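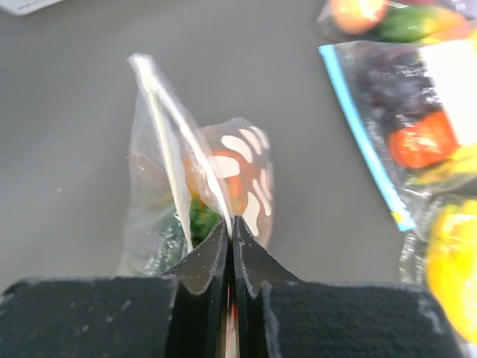

Getting the smell out of court shoes (and keeping it out)

My daughter plays indoor handball and I play badminton badly, so between us we get through a lot of gym shoes. For years I treated them the way most people do, meaning they lived in the bottom of a bag until somebody complained. Then we moved to a smaller place on Vustdale Road, the bags ended up in the hallway by the kitchen, and I had to learn how to look after the things. Everything below is what I do now, in no special order.

Pull the insoles the minute you get home

If you only take one tip from this page, take this one. Most of the sweat sits in the insole, and the shoe can't dry with it in there. I pull ours out and stand them up against the wall behind the door. If they're glued down, don't rip them (I did that to a perfectly good pair and spent an evening scraping crumbs of foam). Just loosen the laces all the way and pull the tongue forward as far as it goes.

Newspaper, then more newspaper

Scrunch it up and push it right down into the toe. People leave the same ball in overnight and wonder why the shoe is still damp at breakfast! Change it after an hour, then again before bed. We don't get a paper anymore, so I save the packing paper out of parcels and it does the job fine. Glossy flyers are useless, they don't soak up anything.

No radiator, no dryer, no hair dryer on hot. I know it's tempting the night before a game. Heat goes for the glue first, and once the sole starts lifting at the toe you're on borrowed time. A fan is fine. I've got a little clip-on one that I point at the shoes from the laundry shelf.

Baking soda, but do it properly

A couple of spoonfuls in each shoe, shake it back to the heel, leave it overnight, then tap it out over the trash in the morning. Vacuum what's left with the narrow nozzle. My mistake for ages was putting it in while the shoes were still wet, and then you get a white paste in the seams that takes forever to brush out. Dry shoe first, then the powder.

If you hate the mess, put the baking soda in an old thin sock and knot the top. Elmarie Hendricks from our club swears by dry tea bags instead, one in each shoe. I tried it for a month and it was okay — nice smell, didn't do much for the really bad pair.

Washing them

I don't put court shoes in the machine. Plenty of people do and get away with it, but I had a pair come out with the heel cup bent, and they never sat right again. I use a bowl of lukewarm water, a small squirt of dish soap and an old toothbrush. Do the mesh in little circles, wipe with a clean damp cloth, and wipe again until you stop seeing suds. Leftover soap goes stiff and grabs dirt like you wouldn't believe.

Laces and insoles get washed separately. Laces can go in the machine inside a zip-up mesh bag with the socks. Insoles I scrub by hand and dry flat for at least a full day.

For scuffs on white rubber, a melamine sponge, hardly any pressure. For the black streaks you get from some gym floors, a pencil eraser works better than anything I've paid for.

Keep the soles grippy

Dust is what makes you slide, and you pick most of it up between the car and the gym door. Carry the shoes in and change inside. I also keep a damp washcloth in a sandwich box in my bag and wipe the soles before we start. Wipe, let them dry for a minute, go. Please don't put hairspray on them! Somebody's dad told my daughter to do that and she had fluff stuck to her feet for the whole second half.

Rotate if you can

Two cheaper pairs will usually outlast one expensive pair, as long as you alternate them. Foam likes a rest and the lining gets a proper chance to dry. We train 4 evenings a week between the two of us, so I write L and M on the heel tabs for "later" and "Monday." It made sense when I started, and now we just know which is which.

The bag itself

I forgot about this for ages. You can have lovely fresh shoes and put them straight back into a bag that smells like a pond. Empty it on Sunday, turn it inside out if it'll go, wipe it down with one part white vinegar to 5 parts water and leave it open on the line or over a chair. Never zip it up empty.

When to give up

If the tread is smooth under the ball of the foot, or you can twist the shoe like a dishrag, no amount of scrubbing will help. Ours go on to be gardening shoes. Keep the laces, they're always useful for tying up tomatoes.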